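Hartley Shared Workshop
Progress report to the Pudine Fund
Hand-held gripper build, second stage
Submitted 3/9/21

1. Purpose of this report

This report sets out the work carried out under the second stage of the grant awarded by the Pudine Fund to the Hartley Shared Workshop. It covers the period from June to the end of the summer and follows the headings given in the grant letter. A separate statement of spending has been sent by post. The report was prepared by Barry Oakley, with technical sections by Chenxi Liao.

2. Background

The grant supports the design and making of a pair of hand-held grippers which a person can use to carry out ordinary table-top tasks while the movement of each gripper is recorded. The recordings are intended for use in teaching a small two-armed machine, to be built in the third stage, to carry out the same tasks. All drawings, parts lists and assembly notes are to be made freely available so that members of other workshops may build the pair for themselves.

The first stage ended with a single working gripper, referred to in our earlier report as the Piltitz pattern. It closed reliably but was heavy at the front, and members who used it for a full session reported tired wrists. The Fund's reviewer also asked us to consider whether the handle could be used equally well in either hand.

3. Work completed in this period

3.1 Handles

The handle has been redrawn and is now the same part for left and right. The trigger has been moved back towards the palm, which brings the weight of the jaws closer to the wrist. We made 6 trial handles before settling on the present shape. Members with smaller hands were asked to try each one, and their comments led to a shorter reach on the trigger and a wider guard below it.

3.2 Jaws

The jaws have been remade with flat inner faces. The earlier curved faces held round objects well but allowed thin, flat ones to turn in the grip. The new faces are a little slower to close on a cup or bottle, and we regard this as an acceptable cost at the present stage. Spare jaws have been made for both grippers and are kept in the project drawer.

One fault remains open. The return spring on the right-hand gripper is stronger than that on the left, although both came from the same packet. The jaws therefore open more sharply on that side. A replacement has been ordered from Pastico, who supplied the bearings.

3.3 Markers

Each gripper now carries a marker plate so that its position can be followed during a recording. The plates are of different shapes, which has ended the confusion between left and right that spoiled several of the early recordings. The fixing screws are reached from the outside, and a plate can be changed without taking the gripper apart.

3.4 Cables

Cable routing took longer than planned. The first arrangement pulled on the connector whenever the wrist was turned outwards, and two connectors had to be replaced. The cables are now tied to the body of the gripper with slack left at the wrist. Ms Liao considers the present routing good enough for trials but would like to see a proper strain relief moulded into the handle before the drawings are released.

4. Table trials

Trials were held at the workshop with both grippers in use together. A white board is laid over the table to give a plain working surface. Small household items are picked up, turned, passed from one gripper to the other and set down, and each attempt is logged with the name of the object and a note of any slip or dropped recording.

Flat objects have been the main interest, as these were the weakness of the first pattern. Members were asked to bring in items with holes, rims and rounded corners in order to give the new jaws a fair test.

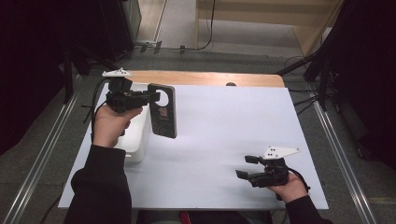 Table trials with the two hand-held grippers, the left one holding a flat black item with a round cutout.

The logged results are encouraging. Of the last 90 attempts with flat objects, 10 ended in a slip, and 4 of those slips came while an item was being passed across between the grippers. The passing movement is plainly the hardest part for a new user, and the unequal springs described in section 3.2 do not help. Taller items and boxes gave little trouble.

Two practical matters came out of the trials and have been acted upon:

Users tended to hold the grippers too close together, so that one marker plate hid the other. The trial sheet now asks them to begin with their elbows apart.

The log was being filled in at the end of each session, from memory. It is now completed by a second member while the work is going on.

5. Matters for the Fund's attention

The third stage was to have begun straight away. We ask that its start be put back until the new spring has been fitted and a further set of passing trials completed. No additional money is sought. The sum set aside for the arm joints has not been touched, and the supplier has agreed to hold the quoted price.

We also ask for the Fund's view on the release of the drawings. The grant letter calls for release at the end of the second stage. Ms Liao's advice is that the handle will change again once the strain relief is added, and that builders who start from the present drawings would have to print it twice. We could release the jaws and marker plates now and hold the handle back – or release everything at once, marked as a draft. Members are evenly divided and will follow whichever course the Fund prefers.

6. Work planned for the next period

Fit and test the replacement spring in the right-hand gripper.

Draw and print the handle with moulded strain relief.

Repeat the passing trials, including users who have not handled the grippers before.

Write the assembly notes, with a page on cable routing and one on setting the trigger.

Obtain a second quotation for the arm joints, as required under the grant terms for purchases of this size.

7. Access and use

The grippers may be used by any member who has completed the short bench induction. They are signed out in the project book and are not to leave the building. Representatives of the Fund are welcome to attend a trial session and to use the grippers themselves – sleeves should be close-fitting at the wrist, and rings removed.

Questions on the technical sections should be addressed to Chenxi Liao, and all other correspondence to Barry Oakley at the workshop.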